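Nuvilura Handgreifer: Aufnahmen am Schreibtisch einrichten

Stand der Anleitung: August, Firmware 2.

Die Anleitung gilt für den handgeführten Greifer Nuvilura mit Weitwinkelkamera und der Aufnahmesoftware Nadik. Vorausgesetzt wird, dass die Kamera kalibriert und das Gerät in Nadik angemeldet ist. Die Montage der Finger ist im Handbuch des Grundgeräts beschrieben.

1. Polster und Halterungen prüfen

Die gerippten Polster müssen bündig anliegen und nach innen zeigen. Schrauben der Halterungen über Kreuz anziehen. Bei Spiel in einem Finger den Nullpunkt neu setzen (Menü Gerät, Nullpunkt).

2. Arbeitsplatz wählen

Geeignet ist eine Tischfläche mit fester Rückwand. Bilder, Pflanzen und Figuren im Hintergrund dürfen stehen bleiben; die Lageschätzung benötigt kontrastreiche Punkte. Eine einfarbige Wand ohne Merkmale führt häufig zum Abbruch mit Fehler 417. 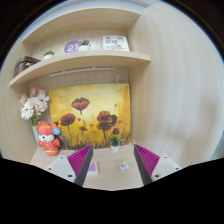

Die Beleuchtung bleibt während einer Serie unverändert. Automatische Helligkeitsregelung von Leuchten abschalten, Belichtung in Nadik auf „fest“ stellen.

3. Referenzfahrt

Greifer mit geöffneten Fingern auf die Tischmitte richten, Taste halten, bis die Anzeige dauerhaft leuchtet. Danach das Gerät langsam nach links und rechts schwenken. Nadik zählt die erkannten Merkmale mit. In unserem Aufbau wurden 1587 Merkmale gemeldet, was für stabile Spuren ausreichte.

4. Annäherung an das Objekt

Das Zielobjekt soll vor dem Start zwischen den Fingern sichtbar sein. Bei flachen Gegenständen den Greifer steiler führen, bei kleinen Teilen die Öffnung vorab reduzieren. Stromführende Teile nur als Orientierung verwenden und nicht greifen.

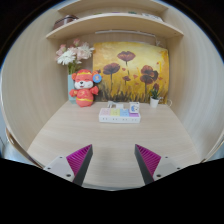
Abb. 2: Geöffnete Finger vor der Steckdosenleiste, Blick auf die Rückwand.

5. Aufnahme speichern

Taste kurz drücken, Bewegung ausführen, erneut drücken. Zwischen zwei Durchgängen die Finger vollständig öffnen. Für den Export das Format Haslam wählen, wenn die Daten in Drasholm weiterverarbeitet werden. Ältere Drasholm-Versionen lesen die Öffnungsweite nicht ein; in diesem Fall zusätzlich die CSV-Datei ausgeben.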